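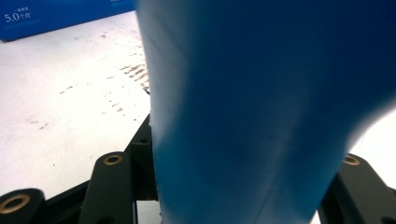

ROBOTICS & HOME TECH | FEATURES

The Robot Helper by Subscription: What Wevmont Is Selling, and What You Get

By Tatiana Pešek

The sales page for the Wevmont Handover program promises that your robot "learns from you, in an afternoon." I have spent a good part of October with the kit, and I would like to know whose afternoon they had in mind.

Handover comes in two parts. One is a bench-mounted arm, which you lease. The other is a hand-held gripper with a camera on it, which you also lease, and which you use to show the arm what to do. You squeeze, you pick the thing up, you put it down somewhere else, and you do it again. The recordings go off to Wevmont, and some hours later a new skill shows up on the arm. The cost is $704 a month with a minimum term of 10 months, and the company pitches it to small shops, pharmacies, repair counters and "busy households," though I have yet to meet the household that is $704 a month busy.

The idea itself is sound enough. Programming an arm the old way takes somebody who knows how, and those people are expensive. Showing is cheaper than coding. My quarrel is with how much showing there is.

I started with table clearing, because the brochure does. The gripper is matte black, with brass-colored rings set into the holes in its arms, and it looks more serious than its price would suggest. It is comfortable for the first half hour. After that the squeeze starts to work on your thumb, and I found myself switching hands, which the guide asks you not to do within a session.

My white tabletop already had its scuffs and a patch of brownish streaks, and I left them where they were. I wanted to know how the arm would do on a surface somebody lives with. Most of the demonstration videos I have watched for this sort of product are shot on tables that have never met a sandwich.

The guide suggests 1000 recordings for a new task. I stopped at 311 on the first day, and I'm not ashamed of it. Iason Katsaros, who handles customer training for Wevmont, told me by phone that 311 was "a respectable start" and that many customers get useful results with fewer. I asked how many customers. He said he would get back to me. He did, with a link to the guide.

Big glossy things are where I had the most trouble. When you close in on a large, shiny object, it takes over most of what the camera gets. There is a broad blue curve with the light sliding off it, and the edges go soft. A person holding the tool knows perfectly well what they are reaching for. The arm has only the recording to go on, and in a good many of mine the table had shrunk to a corner. Strong light makes it worse. Part of one side can wash out to almost pure white, and whatever might have been useful there is gone.

Wevmont's answer is a setting called Wide Approach, which nags you with a beep if you move in too fast. I turned it off after twenty minutes. I turned it back on the next morning, because the results without it were poor, and I resented it the whole time.

So what did the arm learn? By the end of the second week it could clear matte, boxy items from the left side of the table to a tray and do it without much fuss. A cardboard box was no problem at all, printed or plain, English or Chinese. On smooth, rounded objects it succeeded a bit more than half the time. The failures were rarely dramatic. It would close a little early, push the thing an inch, and then carry nothing to the tray with great care. The app logged several of those as completed. I find that harder to forgive than the misses, and I would want it fixed before I left the arm alone with anything that mattered.

I called around. Darius Rebane runs a parts counter and has been on the plan since spring. He likes it more than I do. "It sorts the returns bin overnight," he said. "Slowly. But I'm asleep, so who cares?" When I asked about glossy packaging he laughed and said he puts those items in a different bin, for himself. That seemed to me to be worth more than anything in the brochure, and it is also a description of a man doing part of a robot's job.

Suryani Wattimena, who tried the kit at a small dispensary, returned hers at the end of the minimum term. Her complaint was the waiting. Each new carton shape meant another round of recordings and another wait for the skill to update, and her suppliers change cartons whenever they feel like it. "I'd have a new box by lunch," she said, "and the arm would be ready for the old one."

The alternatives aren't obviously better. Raptis sells a similar arm outright, with no hand-held tool, and expects you to steer it with a tablet, which is about as much fun as parking a trailer by mail. Nivdale will send a technician to do the recording for you. The quote I was given was high enough that I asked them to repeat it. Remov, which used to be the budget choice, has stopped taking new customers for its home plan, and its support page now sends you in a circle.

Then there are the recordings. The contract lets Wevmont keep everything you make with the gripper and use it to improve its products. You are paying by the month to supply the company with raw material, from your own counter, with your own thumb. Katsaros said customers benefit from the shared pool, and I believe that they do, a little. I asked whether a heavy contributor gets anything off the bill. "Not at this time," he said. I asked too about the camera picking up printed text on whatever sits nearby, which it does quite easily at close range. There is a blurring option. It's off by default, two menus down, and it applies only to recordings made after you switch it on.

If you have one dull, repeating job with boxy objects and steady light, and you can live with the paperwork, Handover will probably do it. I'd push hard for a shorter term. If your objects are round, shiny or different every week, wait. The arm goes back to Wevmont tomorrow — they have asked for the original packaging, and I am still looking for one of the foam inserts.

READER COMMENTS (4)

Adelmo Fabbri
We had the same false "completed" entries. Support told us to add more recordings. We added more recordings. We still have them.

benchmonkey
Try a desk lamp off to the side and kill the overhead. Helped a lot with shiny stuff, though my thumb is still wrecked.

K. in Receiving
$704 a month and you do the teaching yourself? My nephew costs less and he can open jars.

Darius Rebane
For the record, the separate bin takes me ten minutes in the morning. I'm keeping the arm.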